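件名:ドレッサーの鏡が前に倒れる/右引き出しの動作不良
受付日:2024年7月21日
製品:Pledari ドレッサー(白、楕円鏡付き)
申告者:Leonor Peixoto
担当:Bo-ram Jin
状態:対応中

申告内容
鏡の角度が保持できない。起こしても数分で前傾し、座った位置から顔が映らなくなる。あわせて、本体右側の引き出しが途中で引っかかる。左側は問題なし。搬入から2年経過。設置場所の変更なし。

初回回答(Bo-ram Jin)
以下をご確認ください。
・鏡枠を支える左右のネジに緩みがないか
・天板上の小引き出し部と鏡枠が接触していないか
・本体が水平に設置されているか
・全体が写った写真を1枚

申告者からの返信
ネジは手で締め直したが改善しない。右側は締めても空回りする感触がある。左側は締まる。接触はなし。水平器では右手前が少し低い。鏡枠の飾りには触れていない。写真を添付する。

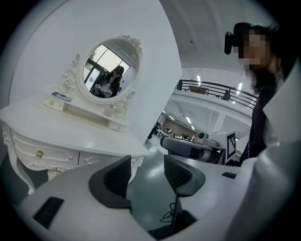
切り分け 1:鏡の支持部
写真で型を照合。楕円鏡、枠上部に花飾り、鏡の下に小引き出し2杯の棚が載る構成で、鏡を枠ごと傾ける旧型と判断した。写真では支持ネジの状態までは判別できない。右側の空回りは、受け側の埋め込みナットが供回りしている場合の典型的な症状。ネジの増し締めは中止するよう連絡済み。続けると下穴が広がり、補修範囲が大きくなる。

切り分け 2:右引き出し
脚の高さの差により本体がねじれ、レールが干渉している可能性がある。猫脚のため高さ調整機構はない。右手前の脚の下にフェルトを1枚入れ、再度水平を測定するよう依頼。

結果:フェルト挿入後、水平は許容内。引き出しは奥から11cmの位置でまだ軽く当たるが、最後まで引けるようになった。蝋をレールに薄く塗布し、当たりは解消。

切り分け 3:部品手配
倉庫担当のCristóvão Correiaに在庫を照会。M6埋め込みナットは在庫あり。純正の樹脂ワッシャーは廃番のため、Stestoraの同寸品で代替する。交換は左右同時に行う。片側のみの交換では締め付けの差が出る。

作業手順(訪問時)
1. 天板上と棚上の小物、小引き出しの中身を移動する。
2. 鏡を90度まで起こし、補助者が枠を保持する。彫刻部分は持たない。
3. 支持ネジを外し、鏡を毛布の上に伏せずに立てかける。
4. 旧ナットを抜き、下穴の径を測る。広がっている場合は木栓で埋めて開け直す。
5. 新ナットを接着併用で固定し、硬化を待って組み戻す。

補足
白塗装の欠けについても問い合わせあり。タッチアップは色合わせが必要なため別件として起票する。

残件
・訪問日の調整(Joana Pinheiro)
・訪問までは鏡を後ろに倒し、壁に預けた状態で使用しないこと。枠の飾りに荷重がかかる。
・交換後に鏡の保持を再確認し、問題なければクローズ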